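Home | Talks | People | Contact
Gathering Examples for the Gear Task: Speaker Notes
By Tsutomu Takagi – January
Reading time: 2 minutes

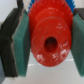 Good afternoon. I speak today on behalf of the Mostard group at Triter. My subject is the collection of examples for a learning system, and in particular the record we keep of each attempt at the gear task.

Our first collection, Buckley, reached 4000 examples. All of them were recorded by trained operators working from one written procedure. (Pause. Next slide.)

The group adopted two rules at the start. An operator may not restart an attempt once the fingers have closed on a part. Failed attempts are kept and labeled as failures – they are not removed at review.

Worn parts stay in use. A scratched gear gives the system a surface it will meet again, and replacing it is a decision for the group lead.

On labels: five are permitted, and free text is discouraged. Two reviewers read every record. Where they differ, the record is held back until the weekly meeting. (Mention the change to the form here, if time allows.)

The second collection, Kokow, follows the same procedure with new starting positions for the parts. I will take questions on access after the next speaker.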